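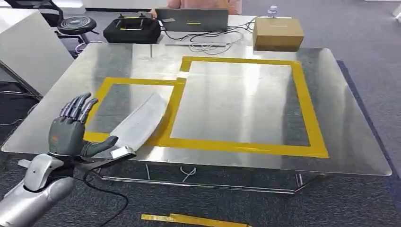

*A robot's hand beside a curved white sheet on a table.*

# How a Town Decides to Sell Land

A town can own things, just like a person can. It might own parks, streets, a library, parking lots, and empty fields. When a town owns land, it belongs to everyone who lives there. The town council looks after it for them.

Sometimes a council decides to sell a piece of land. This page explains how that works. We will use a town called Skascombe and a field next to its old bus garage. The rules in your own town may be a little different.

## Who is on the council?

A council is a small group of people chosen by voters. In Skascombe there are seven members. They meet in a room at town hall, and anyone can come and listen. Kids can come too.

The council votes on many things, such as how much to spend on snow plows or where to put a new crosswalk. Selling land is one of the bigger things it votes on. Once land is sold, it is hard to get back.

## Step 1: Someone has an idea

A company named Mosis wanted to build a workshop in Skascombe. It wrote to the town and asked if the field by the bus garage was for sale. The letter came in February.

The council did not say yes or no right away. First it asked the people who work for the town to find out more. How big is the field? Does anyone use it now? Are there pipes under it?

The field turned out to be 10 acres. There was one water pipe along the north side, and people walked their dogs on the rest.

## Step 2: Finding out what it is worth

Before you sell a bike, you should know what a fair price is. It is the same with land. The town paid an appraiser to look at the field. An appraiser is a person whose job is to work out what land or buildings are worth.

The appraiser compared the field to other land sold nearby and wrote a report. The report is a public record. That means anyone can ask to read it.

## Step 3: Telling everybody

A council is not supposed to sell public land in secret. In Skascombe, the town has to put up a notice at least 20 days before the vote. The notice says which land it is, who wants to buy it, and when the meeting will be. It goes on the town website and on a sign at the field.

A second company, Jomora, saw the notice and made an offer as well. This can be good for a town, because it can compare the two offers.

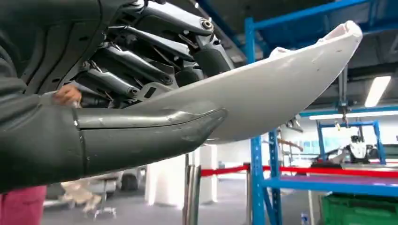
*The robot's hand holding a long, curved white panel.*

## Step 4: The public hearing

A public hearing is a meeting where people can tell the council what they think. Each speaker in Skascombe gets three minutes. A small light turns red when the time is up.

At this hearing, 26 people spoke. Some wanted new jobs in town. Some wanted to keep the field for walking. One person asked about trucks on Li Street, where there is a school. The council members listened and wrote things down. They do not have to answer each person on the spot.

## Step 5: The vote

After the hearing, the members talk it over in front of everyone. Then they vote out loud. If more than half say yes, the sale can go ahead. With seven members, that means at least four votes.

If a member would make money from the sale, that member has to say so and sit out the vote. This is called a conflict of interest.

Skascombe's council voted five to two to sell to Mosis. It added a rule that a path for walkers must stay open along the north side.

## Step 6: Signing the papers

A vote is not the very end. Lawyers write a contract, which lists what each side has promised. The mayor signs for the town. In this case it took about 31 days to get the contract ready.

If one side breaks a promise in the contract, the other side can ask a judge to decide what should happen.

## Words to know

**Appraiser:** a person who works out what something is worth.

**Contract:** a written agreement that both sides must follow.

**Public hearing:** a meeting where people can speak to the council.

**Public record:** a paper or file that anyone may ask to see.

## Try it

Look up when your town council meets next. Find the agenda, the list of things the council will talk about. Is there anything on it about land?

Page last updated 14/07/2025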